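About Flasora

Home / Shop / Growing Notes / About Us / Shipping / Contact

Flasora sells flower bulbs by mail from a former tile showroom on the edge of Bukero. We have sold tulips, daffodils, crocuses, alliums and a stubborn little line of fritillaries for 20 years, and in that time we have learned a good deal about dirt and almost nothing about marketing, as this page will show.

How it started

The business began with an ordering mistake. One of our two founders wanted a few daffodils for a front yard and wrote the quantity in the box meant for crates. The supplier was delighted. The yard was small. By the end of that fall every relative had daffodils, the dentist had daffodils, and the remaining crates were sold off a card table outside the hardware store on Barta Street. People came back the next year and asked where the table was. We took this as a sign of demand, though it may have been a sign that there was little else to do on Barta Street.

The first catalog was typed, photocopied and stapled on the wrong side, so that it opened like a calendar. Several customers wrote to say how original it was. We thanked them and bought a better stapler.

What we sell

The current list has 208 varieties, and we grow 126 of them ourselves in the fields behind the building. The rest come from growers we have bought from for years and would like to keep buying from, so please don't ask us for their names. We have been asked. We have been asked by other bulb companies pretending to be retired schoolteachers.

Everything is graded by hand. A top-size bulb is firm, heavy for its size and has its skin mostly on. A loose papery skin is fine and tells you nothing about the flower. A soft spot at the base is a different matter, and those go on the compost heap, which is now the tallest thing on the property and blooms unevenly every April.

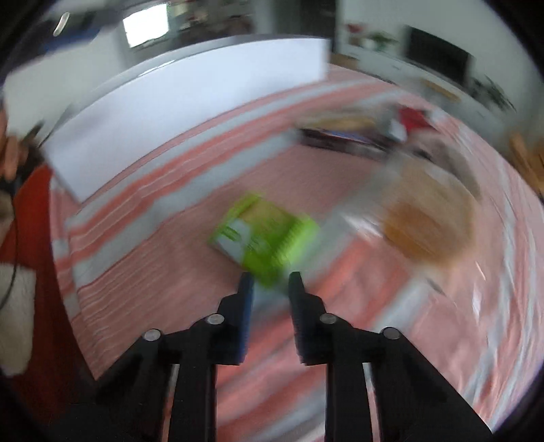 Shipping begins in September and goes on until the ground in your area is too hard for a trowel. We send orders by climate, coldest places first, which means that customers in warm states write to us every year to ask whether they have been forgotten. They haven't. Every bulb we mail spends its trip in the dark, so the package is best opened the day it reaches you. A package down near the floor, like the one in the photo, is easy to walk past, and we have heard from people who walked past theirs until Christmas. If you can't plant right away, open the box, let the bulbs breathe, and keep them somewhere cool and dry. Do not put them next to apples. Apples give off a gas that ruins the flower inside the bulb, and they do it without any change of expression.

The Brodimis question

If you know us at all, you probably know us for Brodimis, a late tulip the color of weak tea. We bred it by accident and named it on a bad phone line. For six years it sold to hardly anyone. Then a wedding florist in the next county used it in a great many table arrangements, and we were sold out before the cake was cut. It has been in short supply ever since. We are growing more, but a tulip takes its time going from seed to a bulb worth selling, and even from offsets it won't be hurried. There is a waiting list. You are welcome to join it, and to stop calling it beige.

What we don't do

We don't sell bulbs in mesh bags with a picture of a windmill on them. We don't sell blue tulips, as there are none, whatever you may have seen in an ad. We don't offer "deer-proof" anything. We offer bulbs that deer have, up to now, found disappointing: daffodils, alliums, most fritillaries. A hungry enough deer has no standards, and we can't give refunds on its behalf.

Our guarantee

If your bulbs arrive soft, moldy or mislabeled, tell us within 2 weeks and we will replace them or return your money, whichever you like. If they come up in spring as something you didn't order, we will send the right ones that fall, and you may keep the wrong ones. Some of our customers' best beds are made up of our errors. We have been sent pictures.

We can't replace bulbs planted upside down, but we rarely need to. Most of them find their way up. If you're unsure which end is which, plant the thing on its side and let it decide.

Visiting

The fields are open to visitors when the tulips are out, and the gate says so when they are. Parking is along the fence. Dogs are welcome on a leash, provided they aren't diggers, and every owner tells us theirs is not a digger. The shop counter sells bulbs in fall and cut flowers in spring. In July it sells nothing, though the door is often open and we'll gladly talk about drainage.

Getting in touch

Write to us through the contact page. We answer in the order received, more slowly during shipping season and very slowly during the first good week of planting weather, when we are outside and so should you be. Phone orders are taken in the mornings. Please have your catalog numbers handy and spell "Fritillaria" only if you feel you must.

Page last updated 2019-08-26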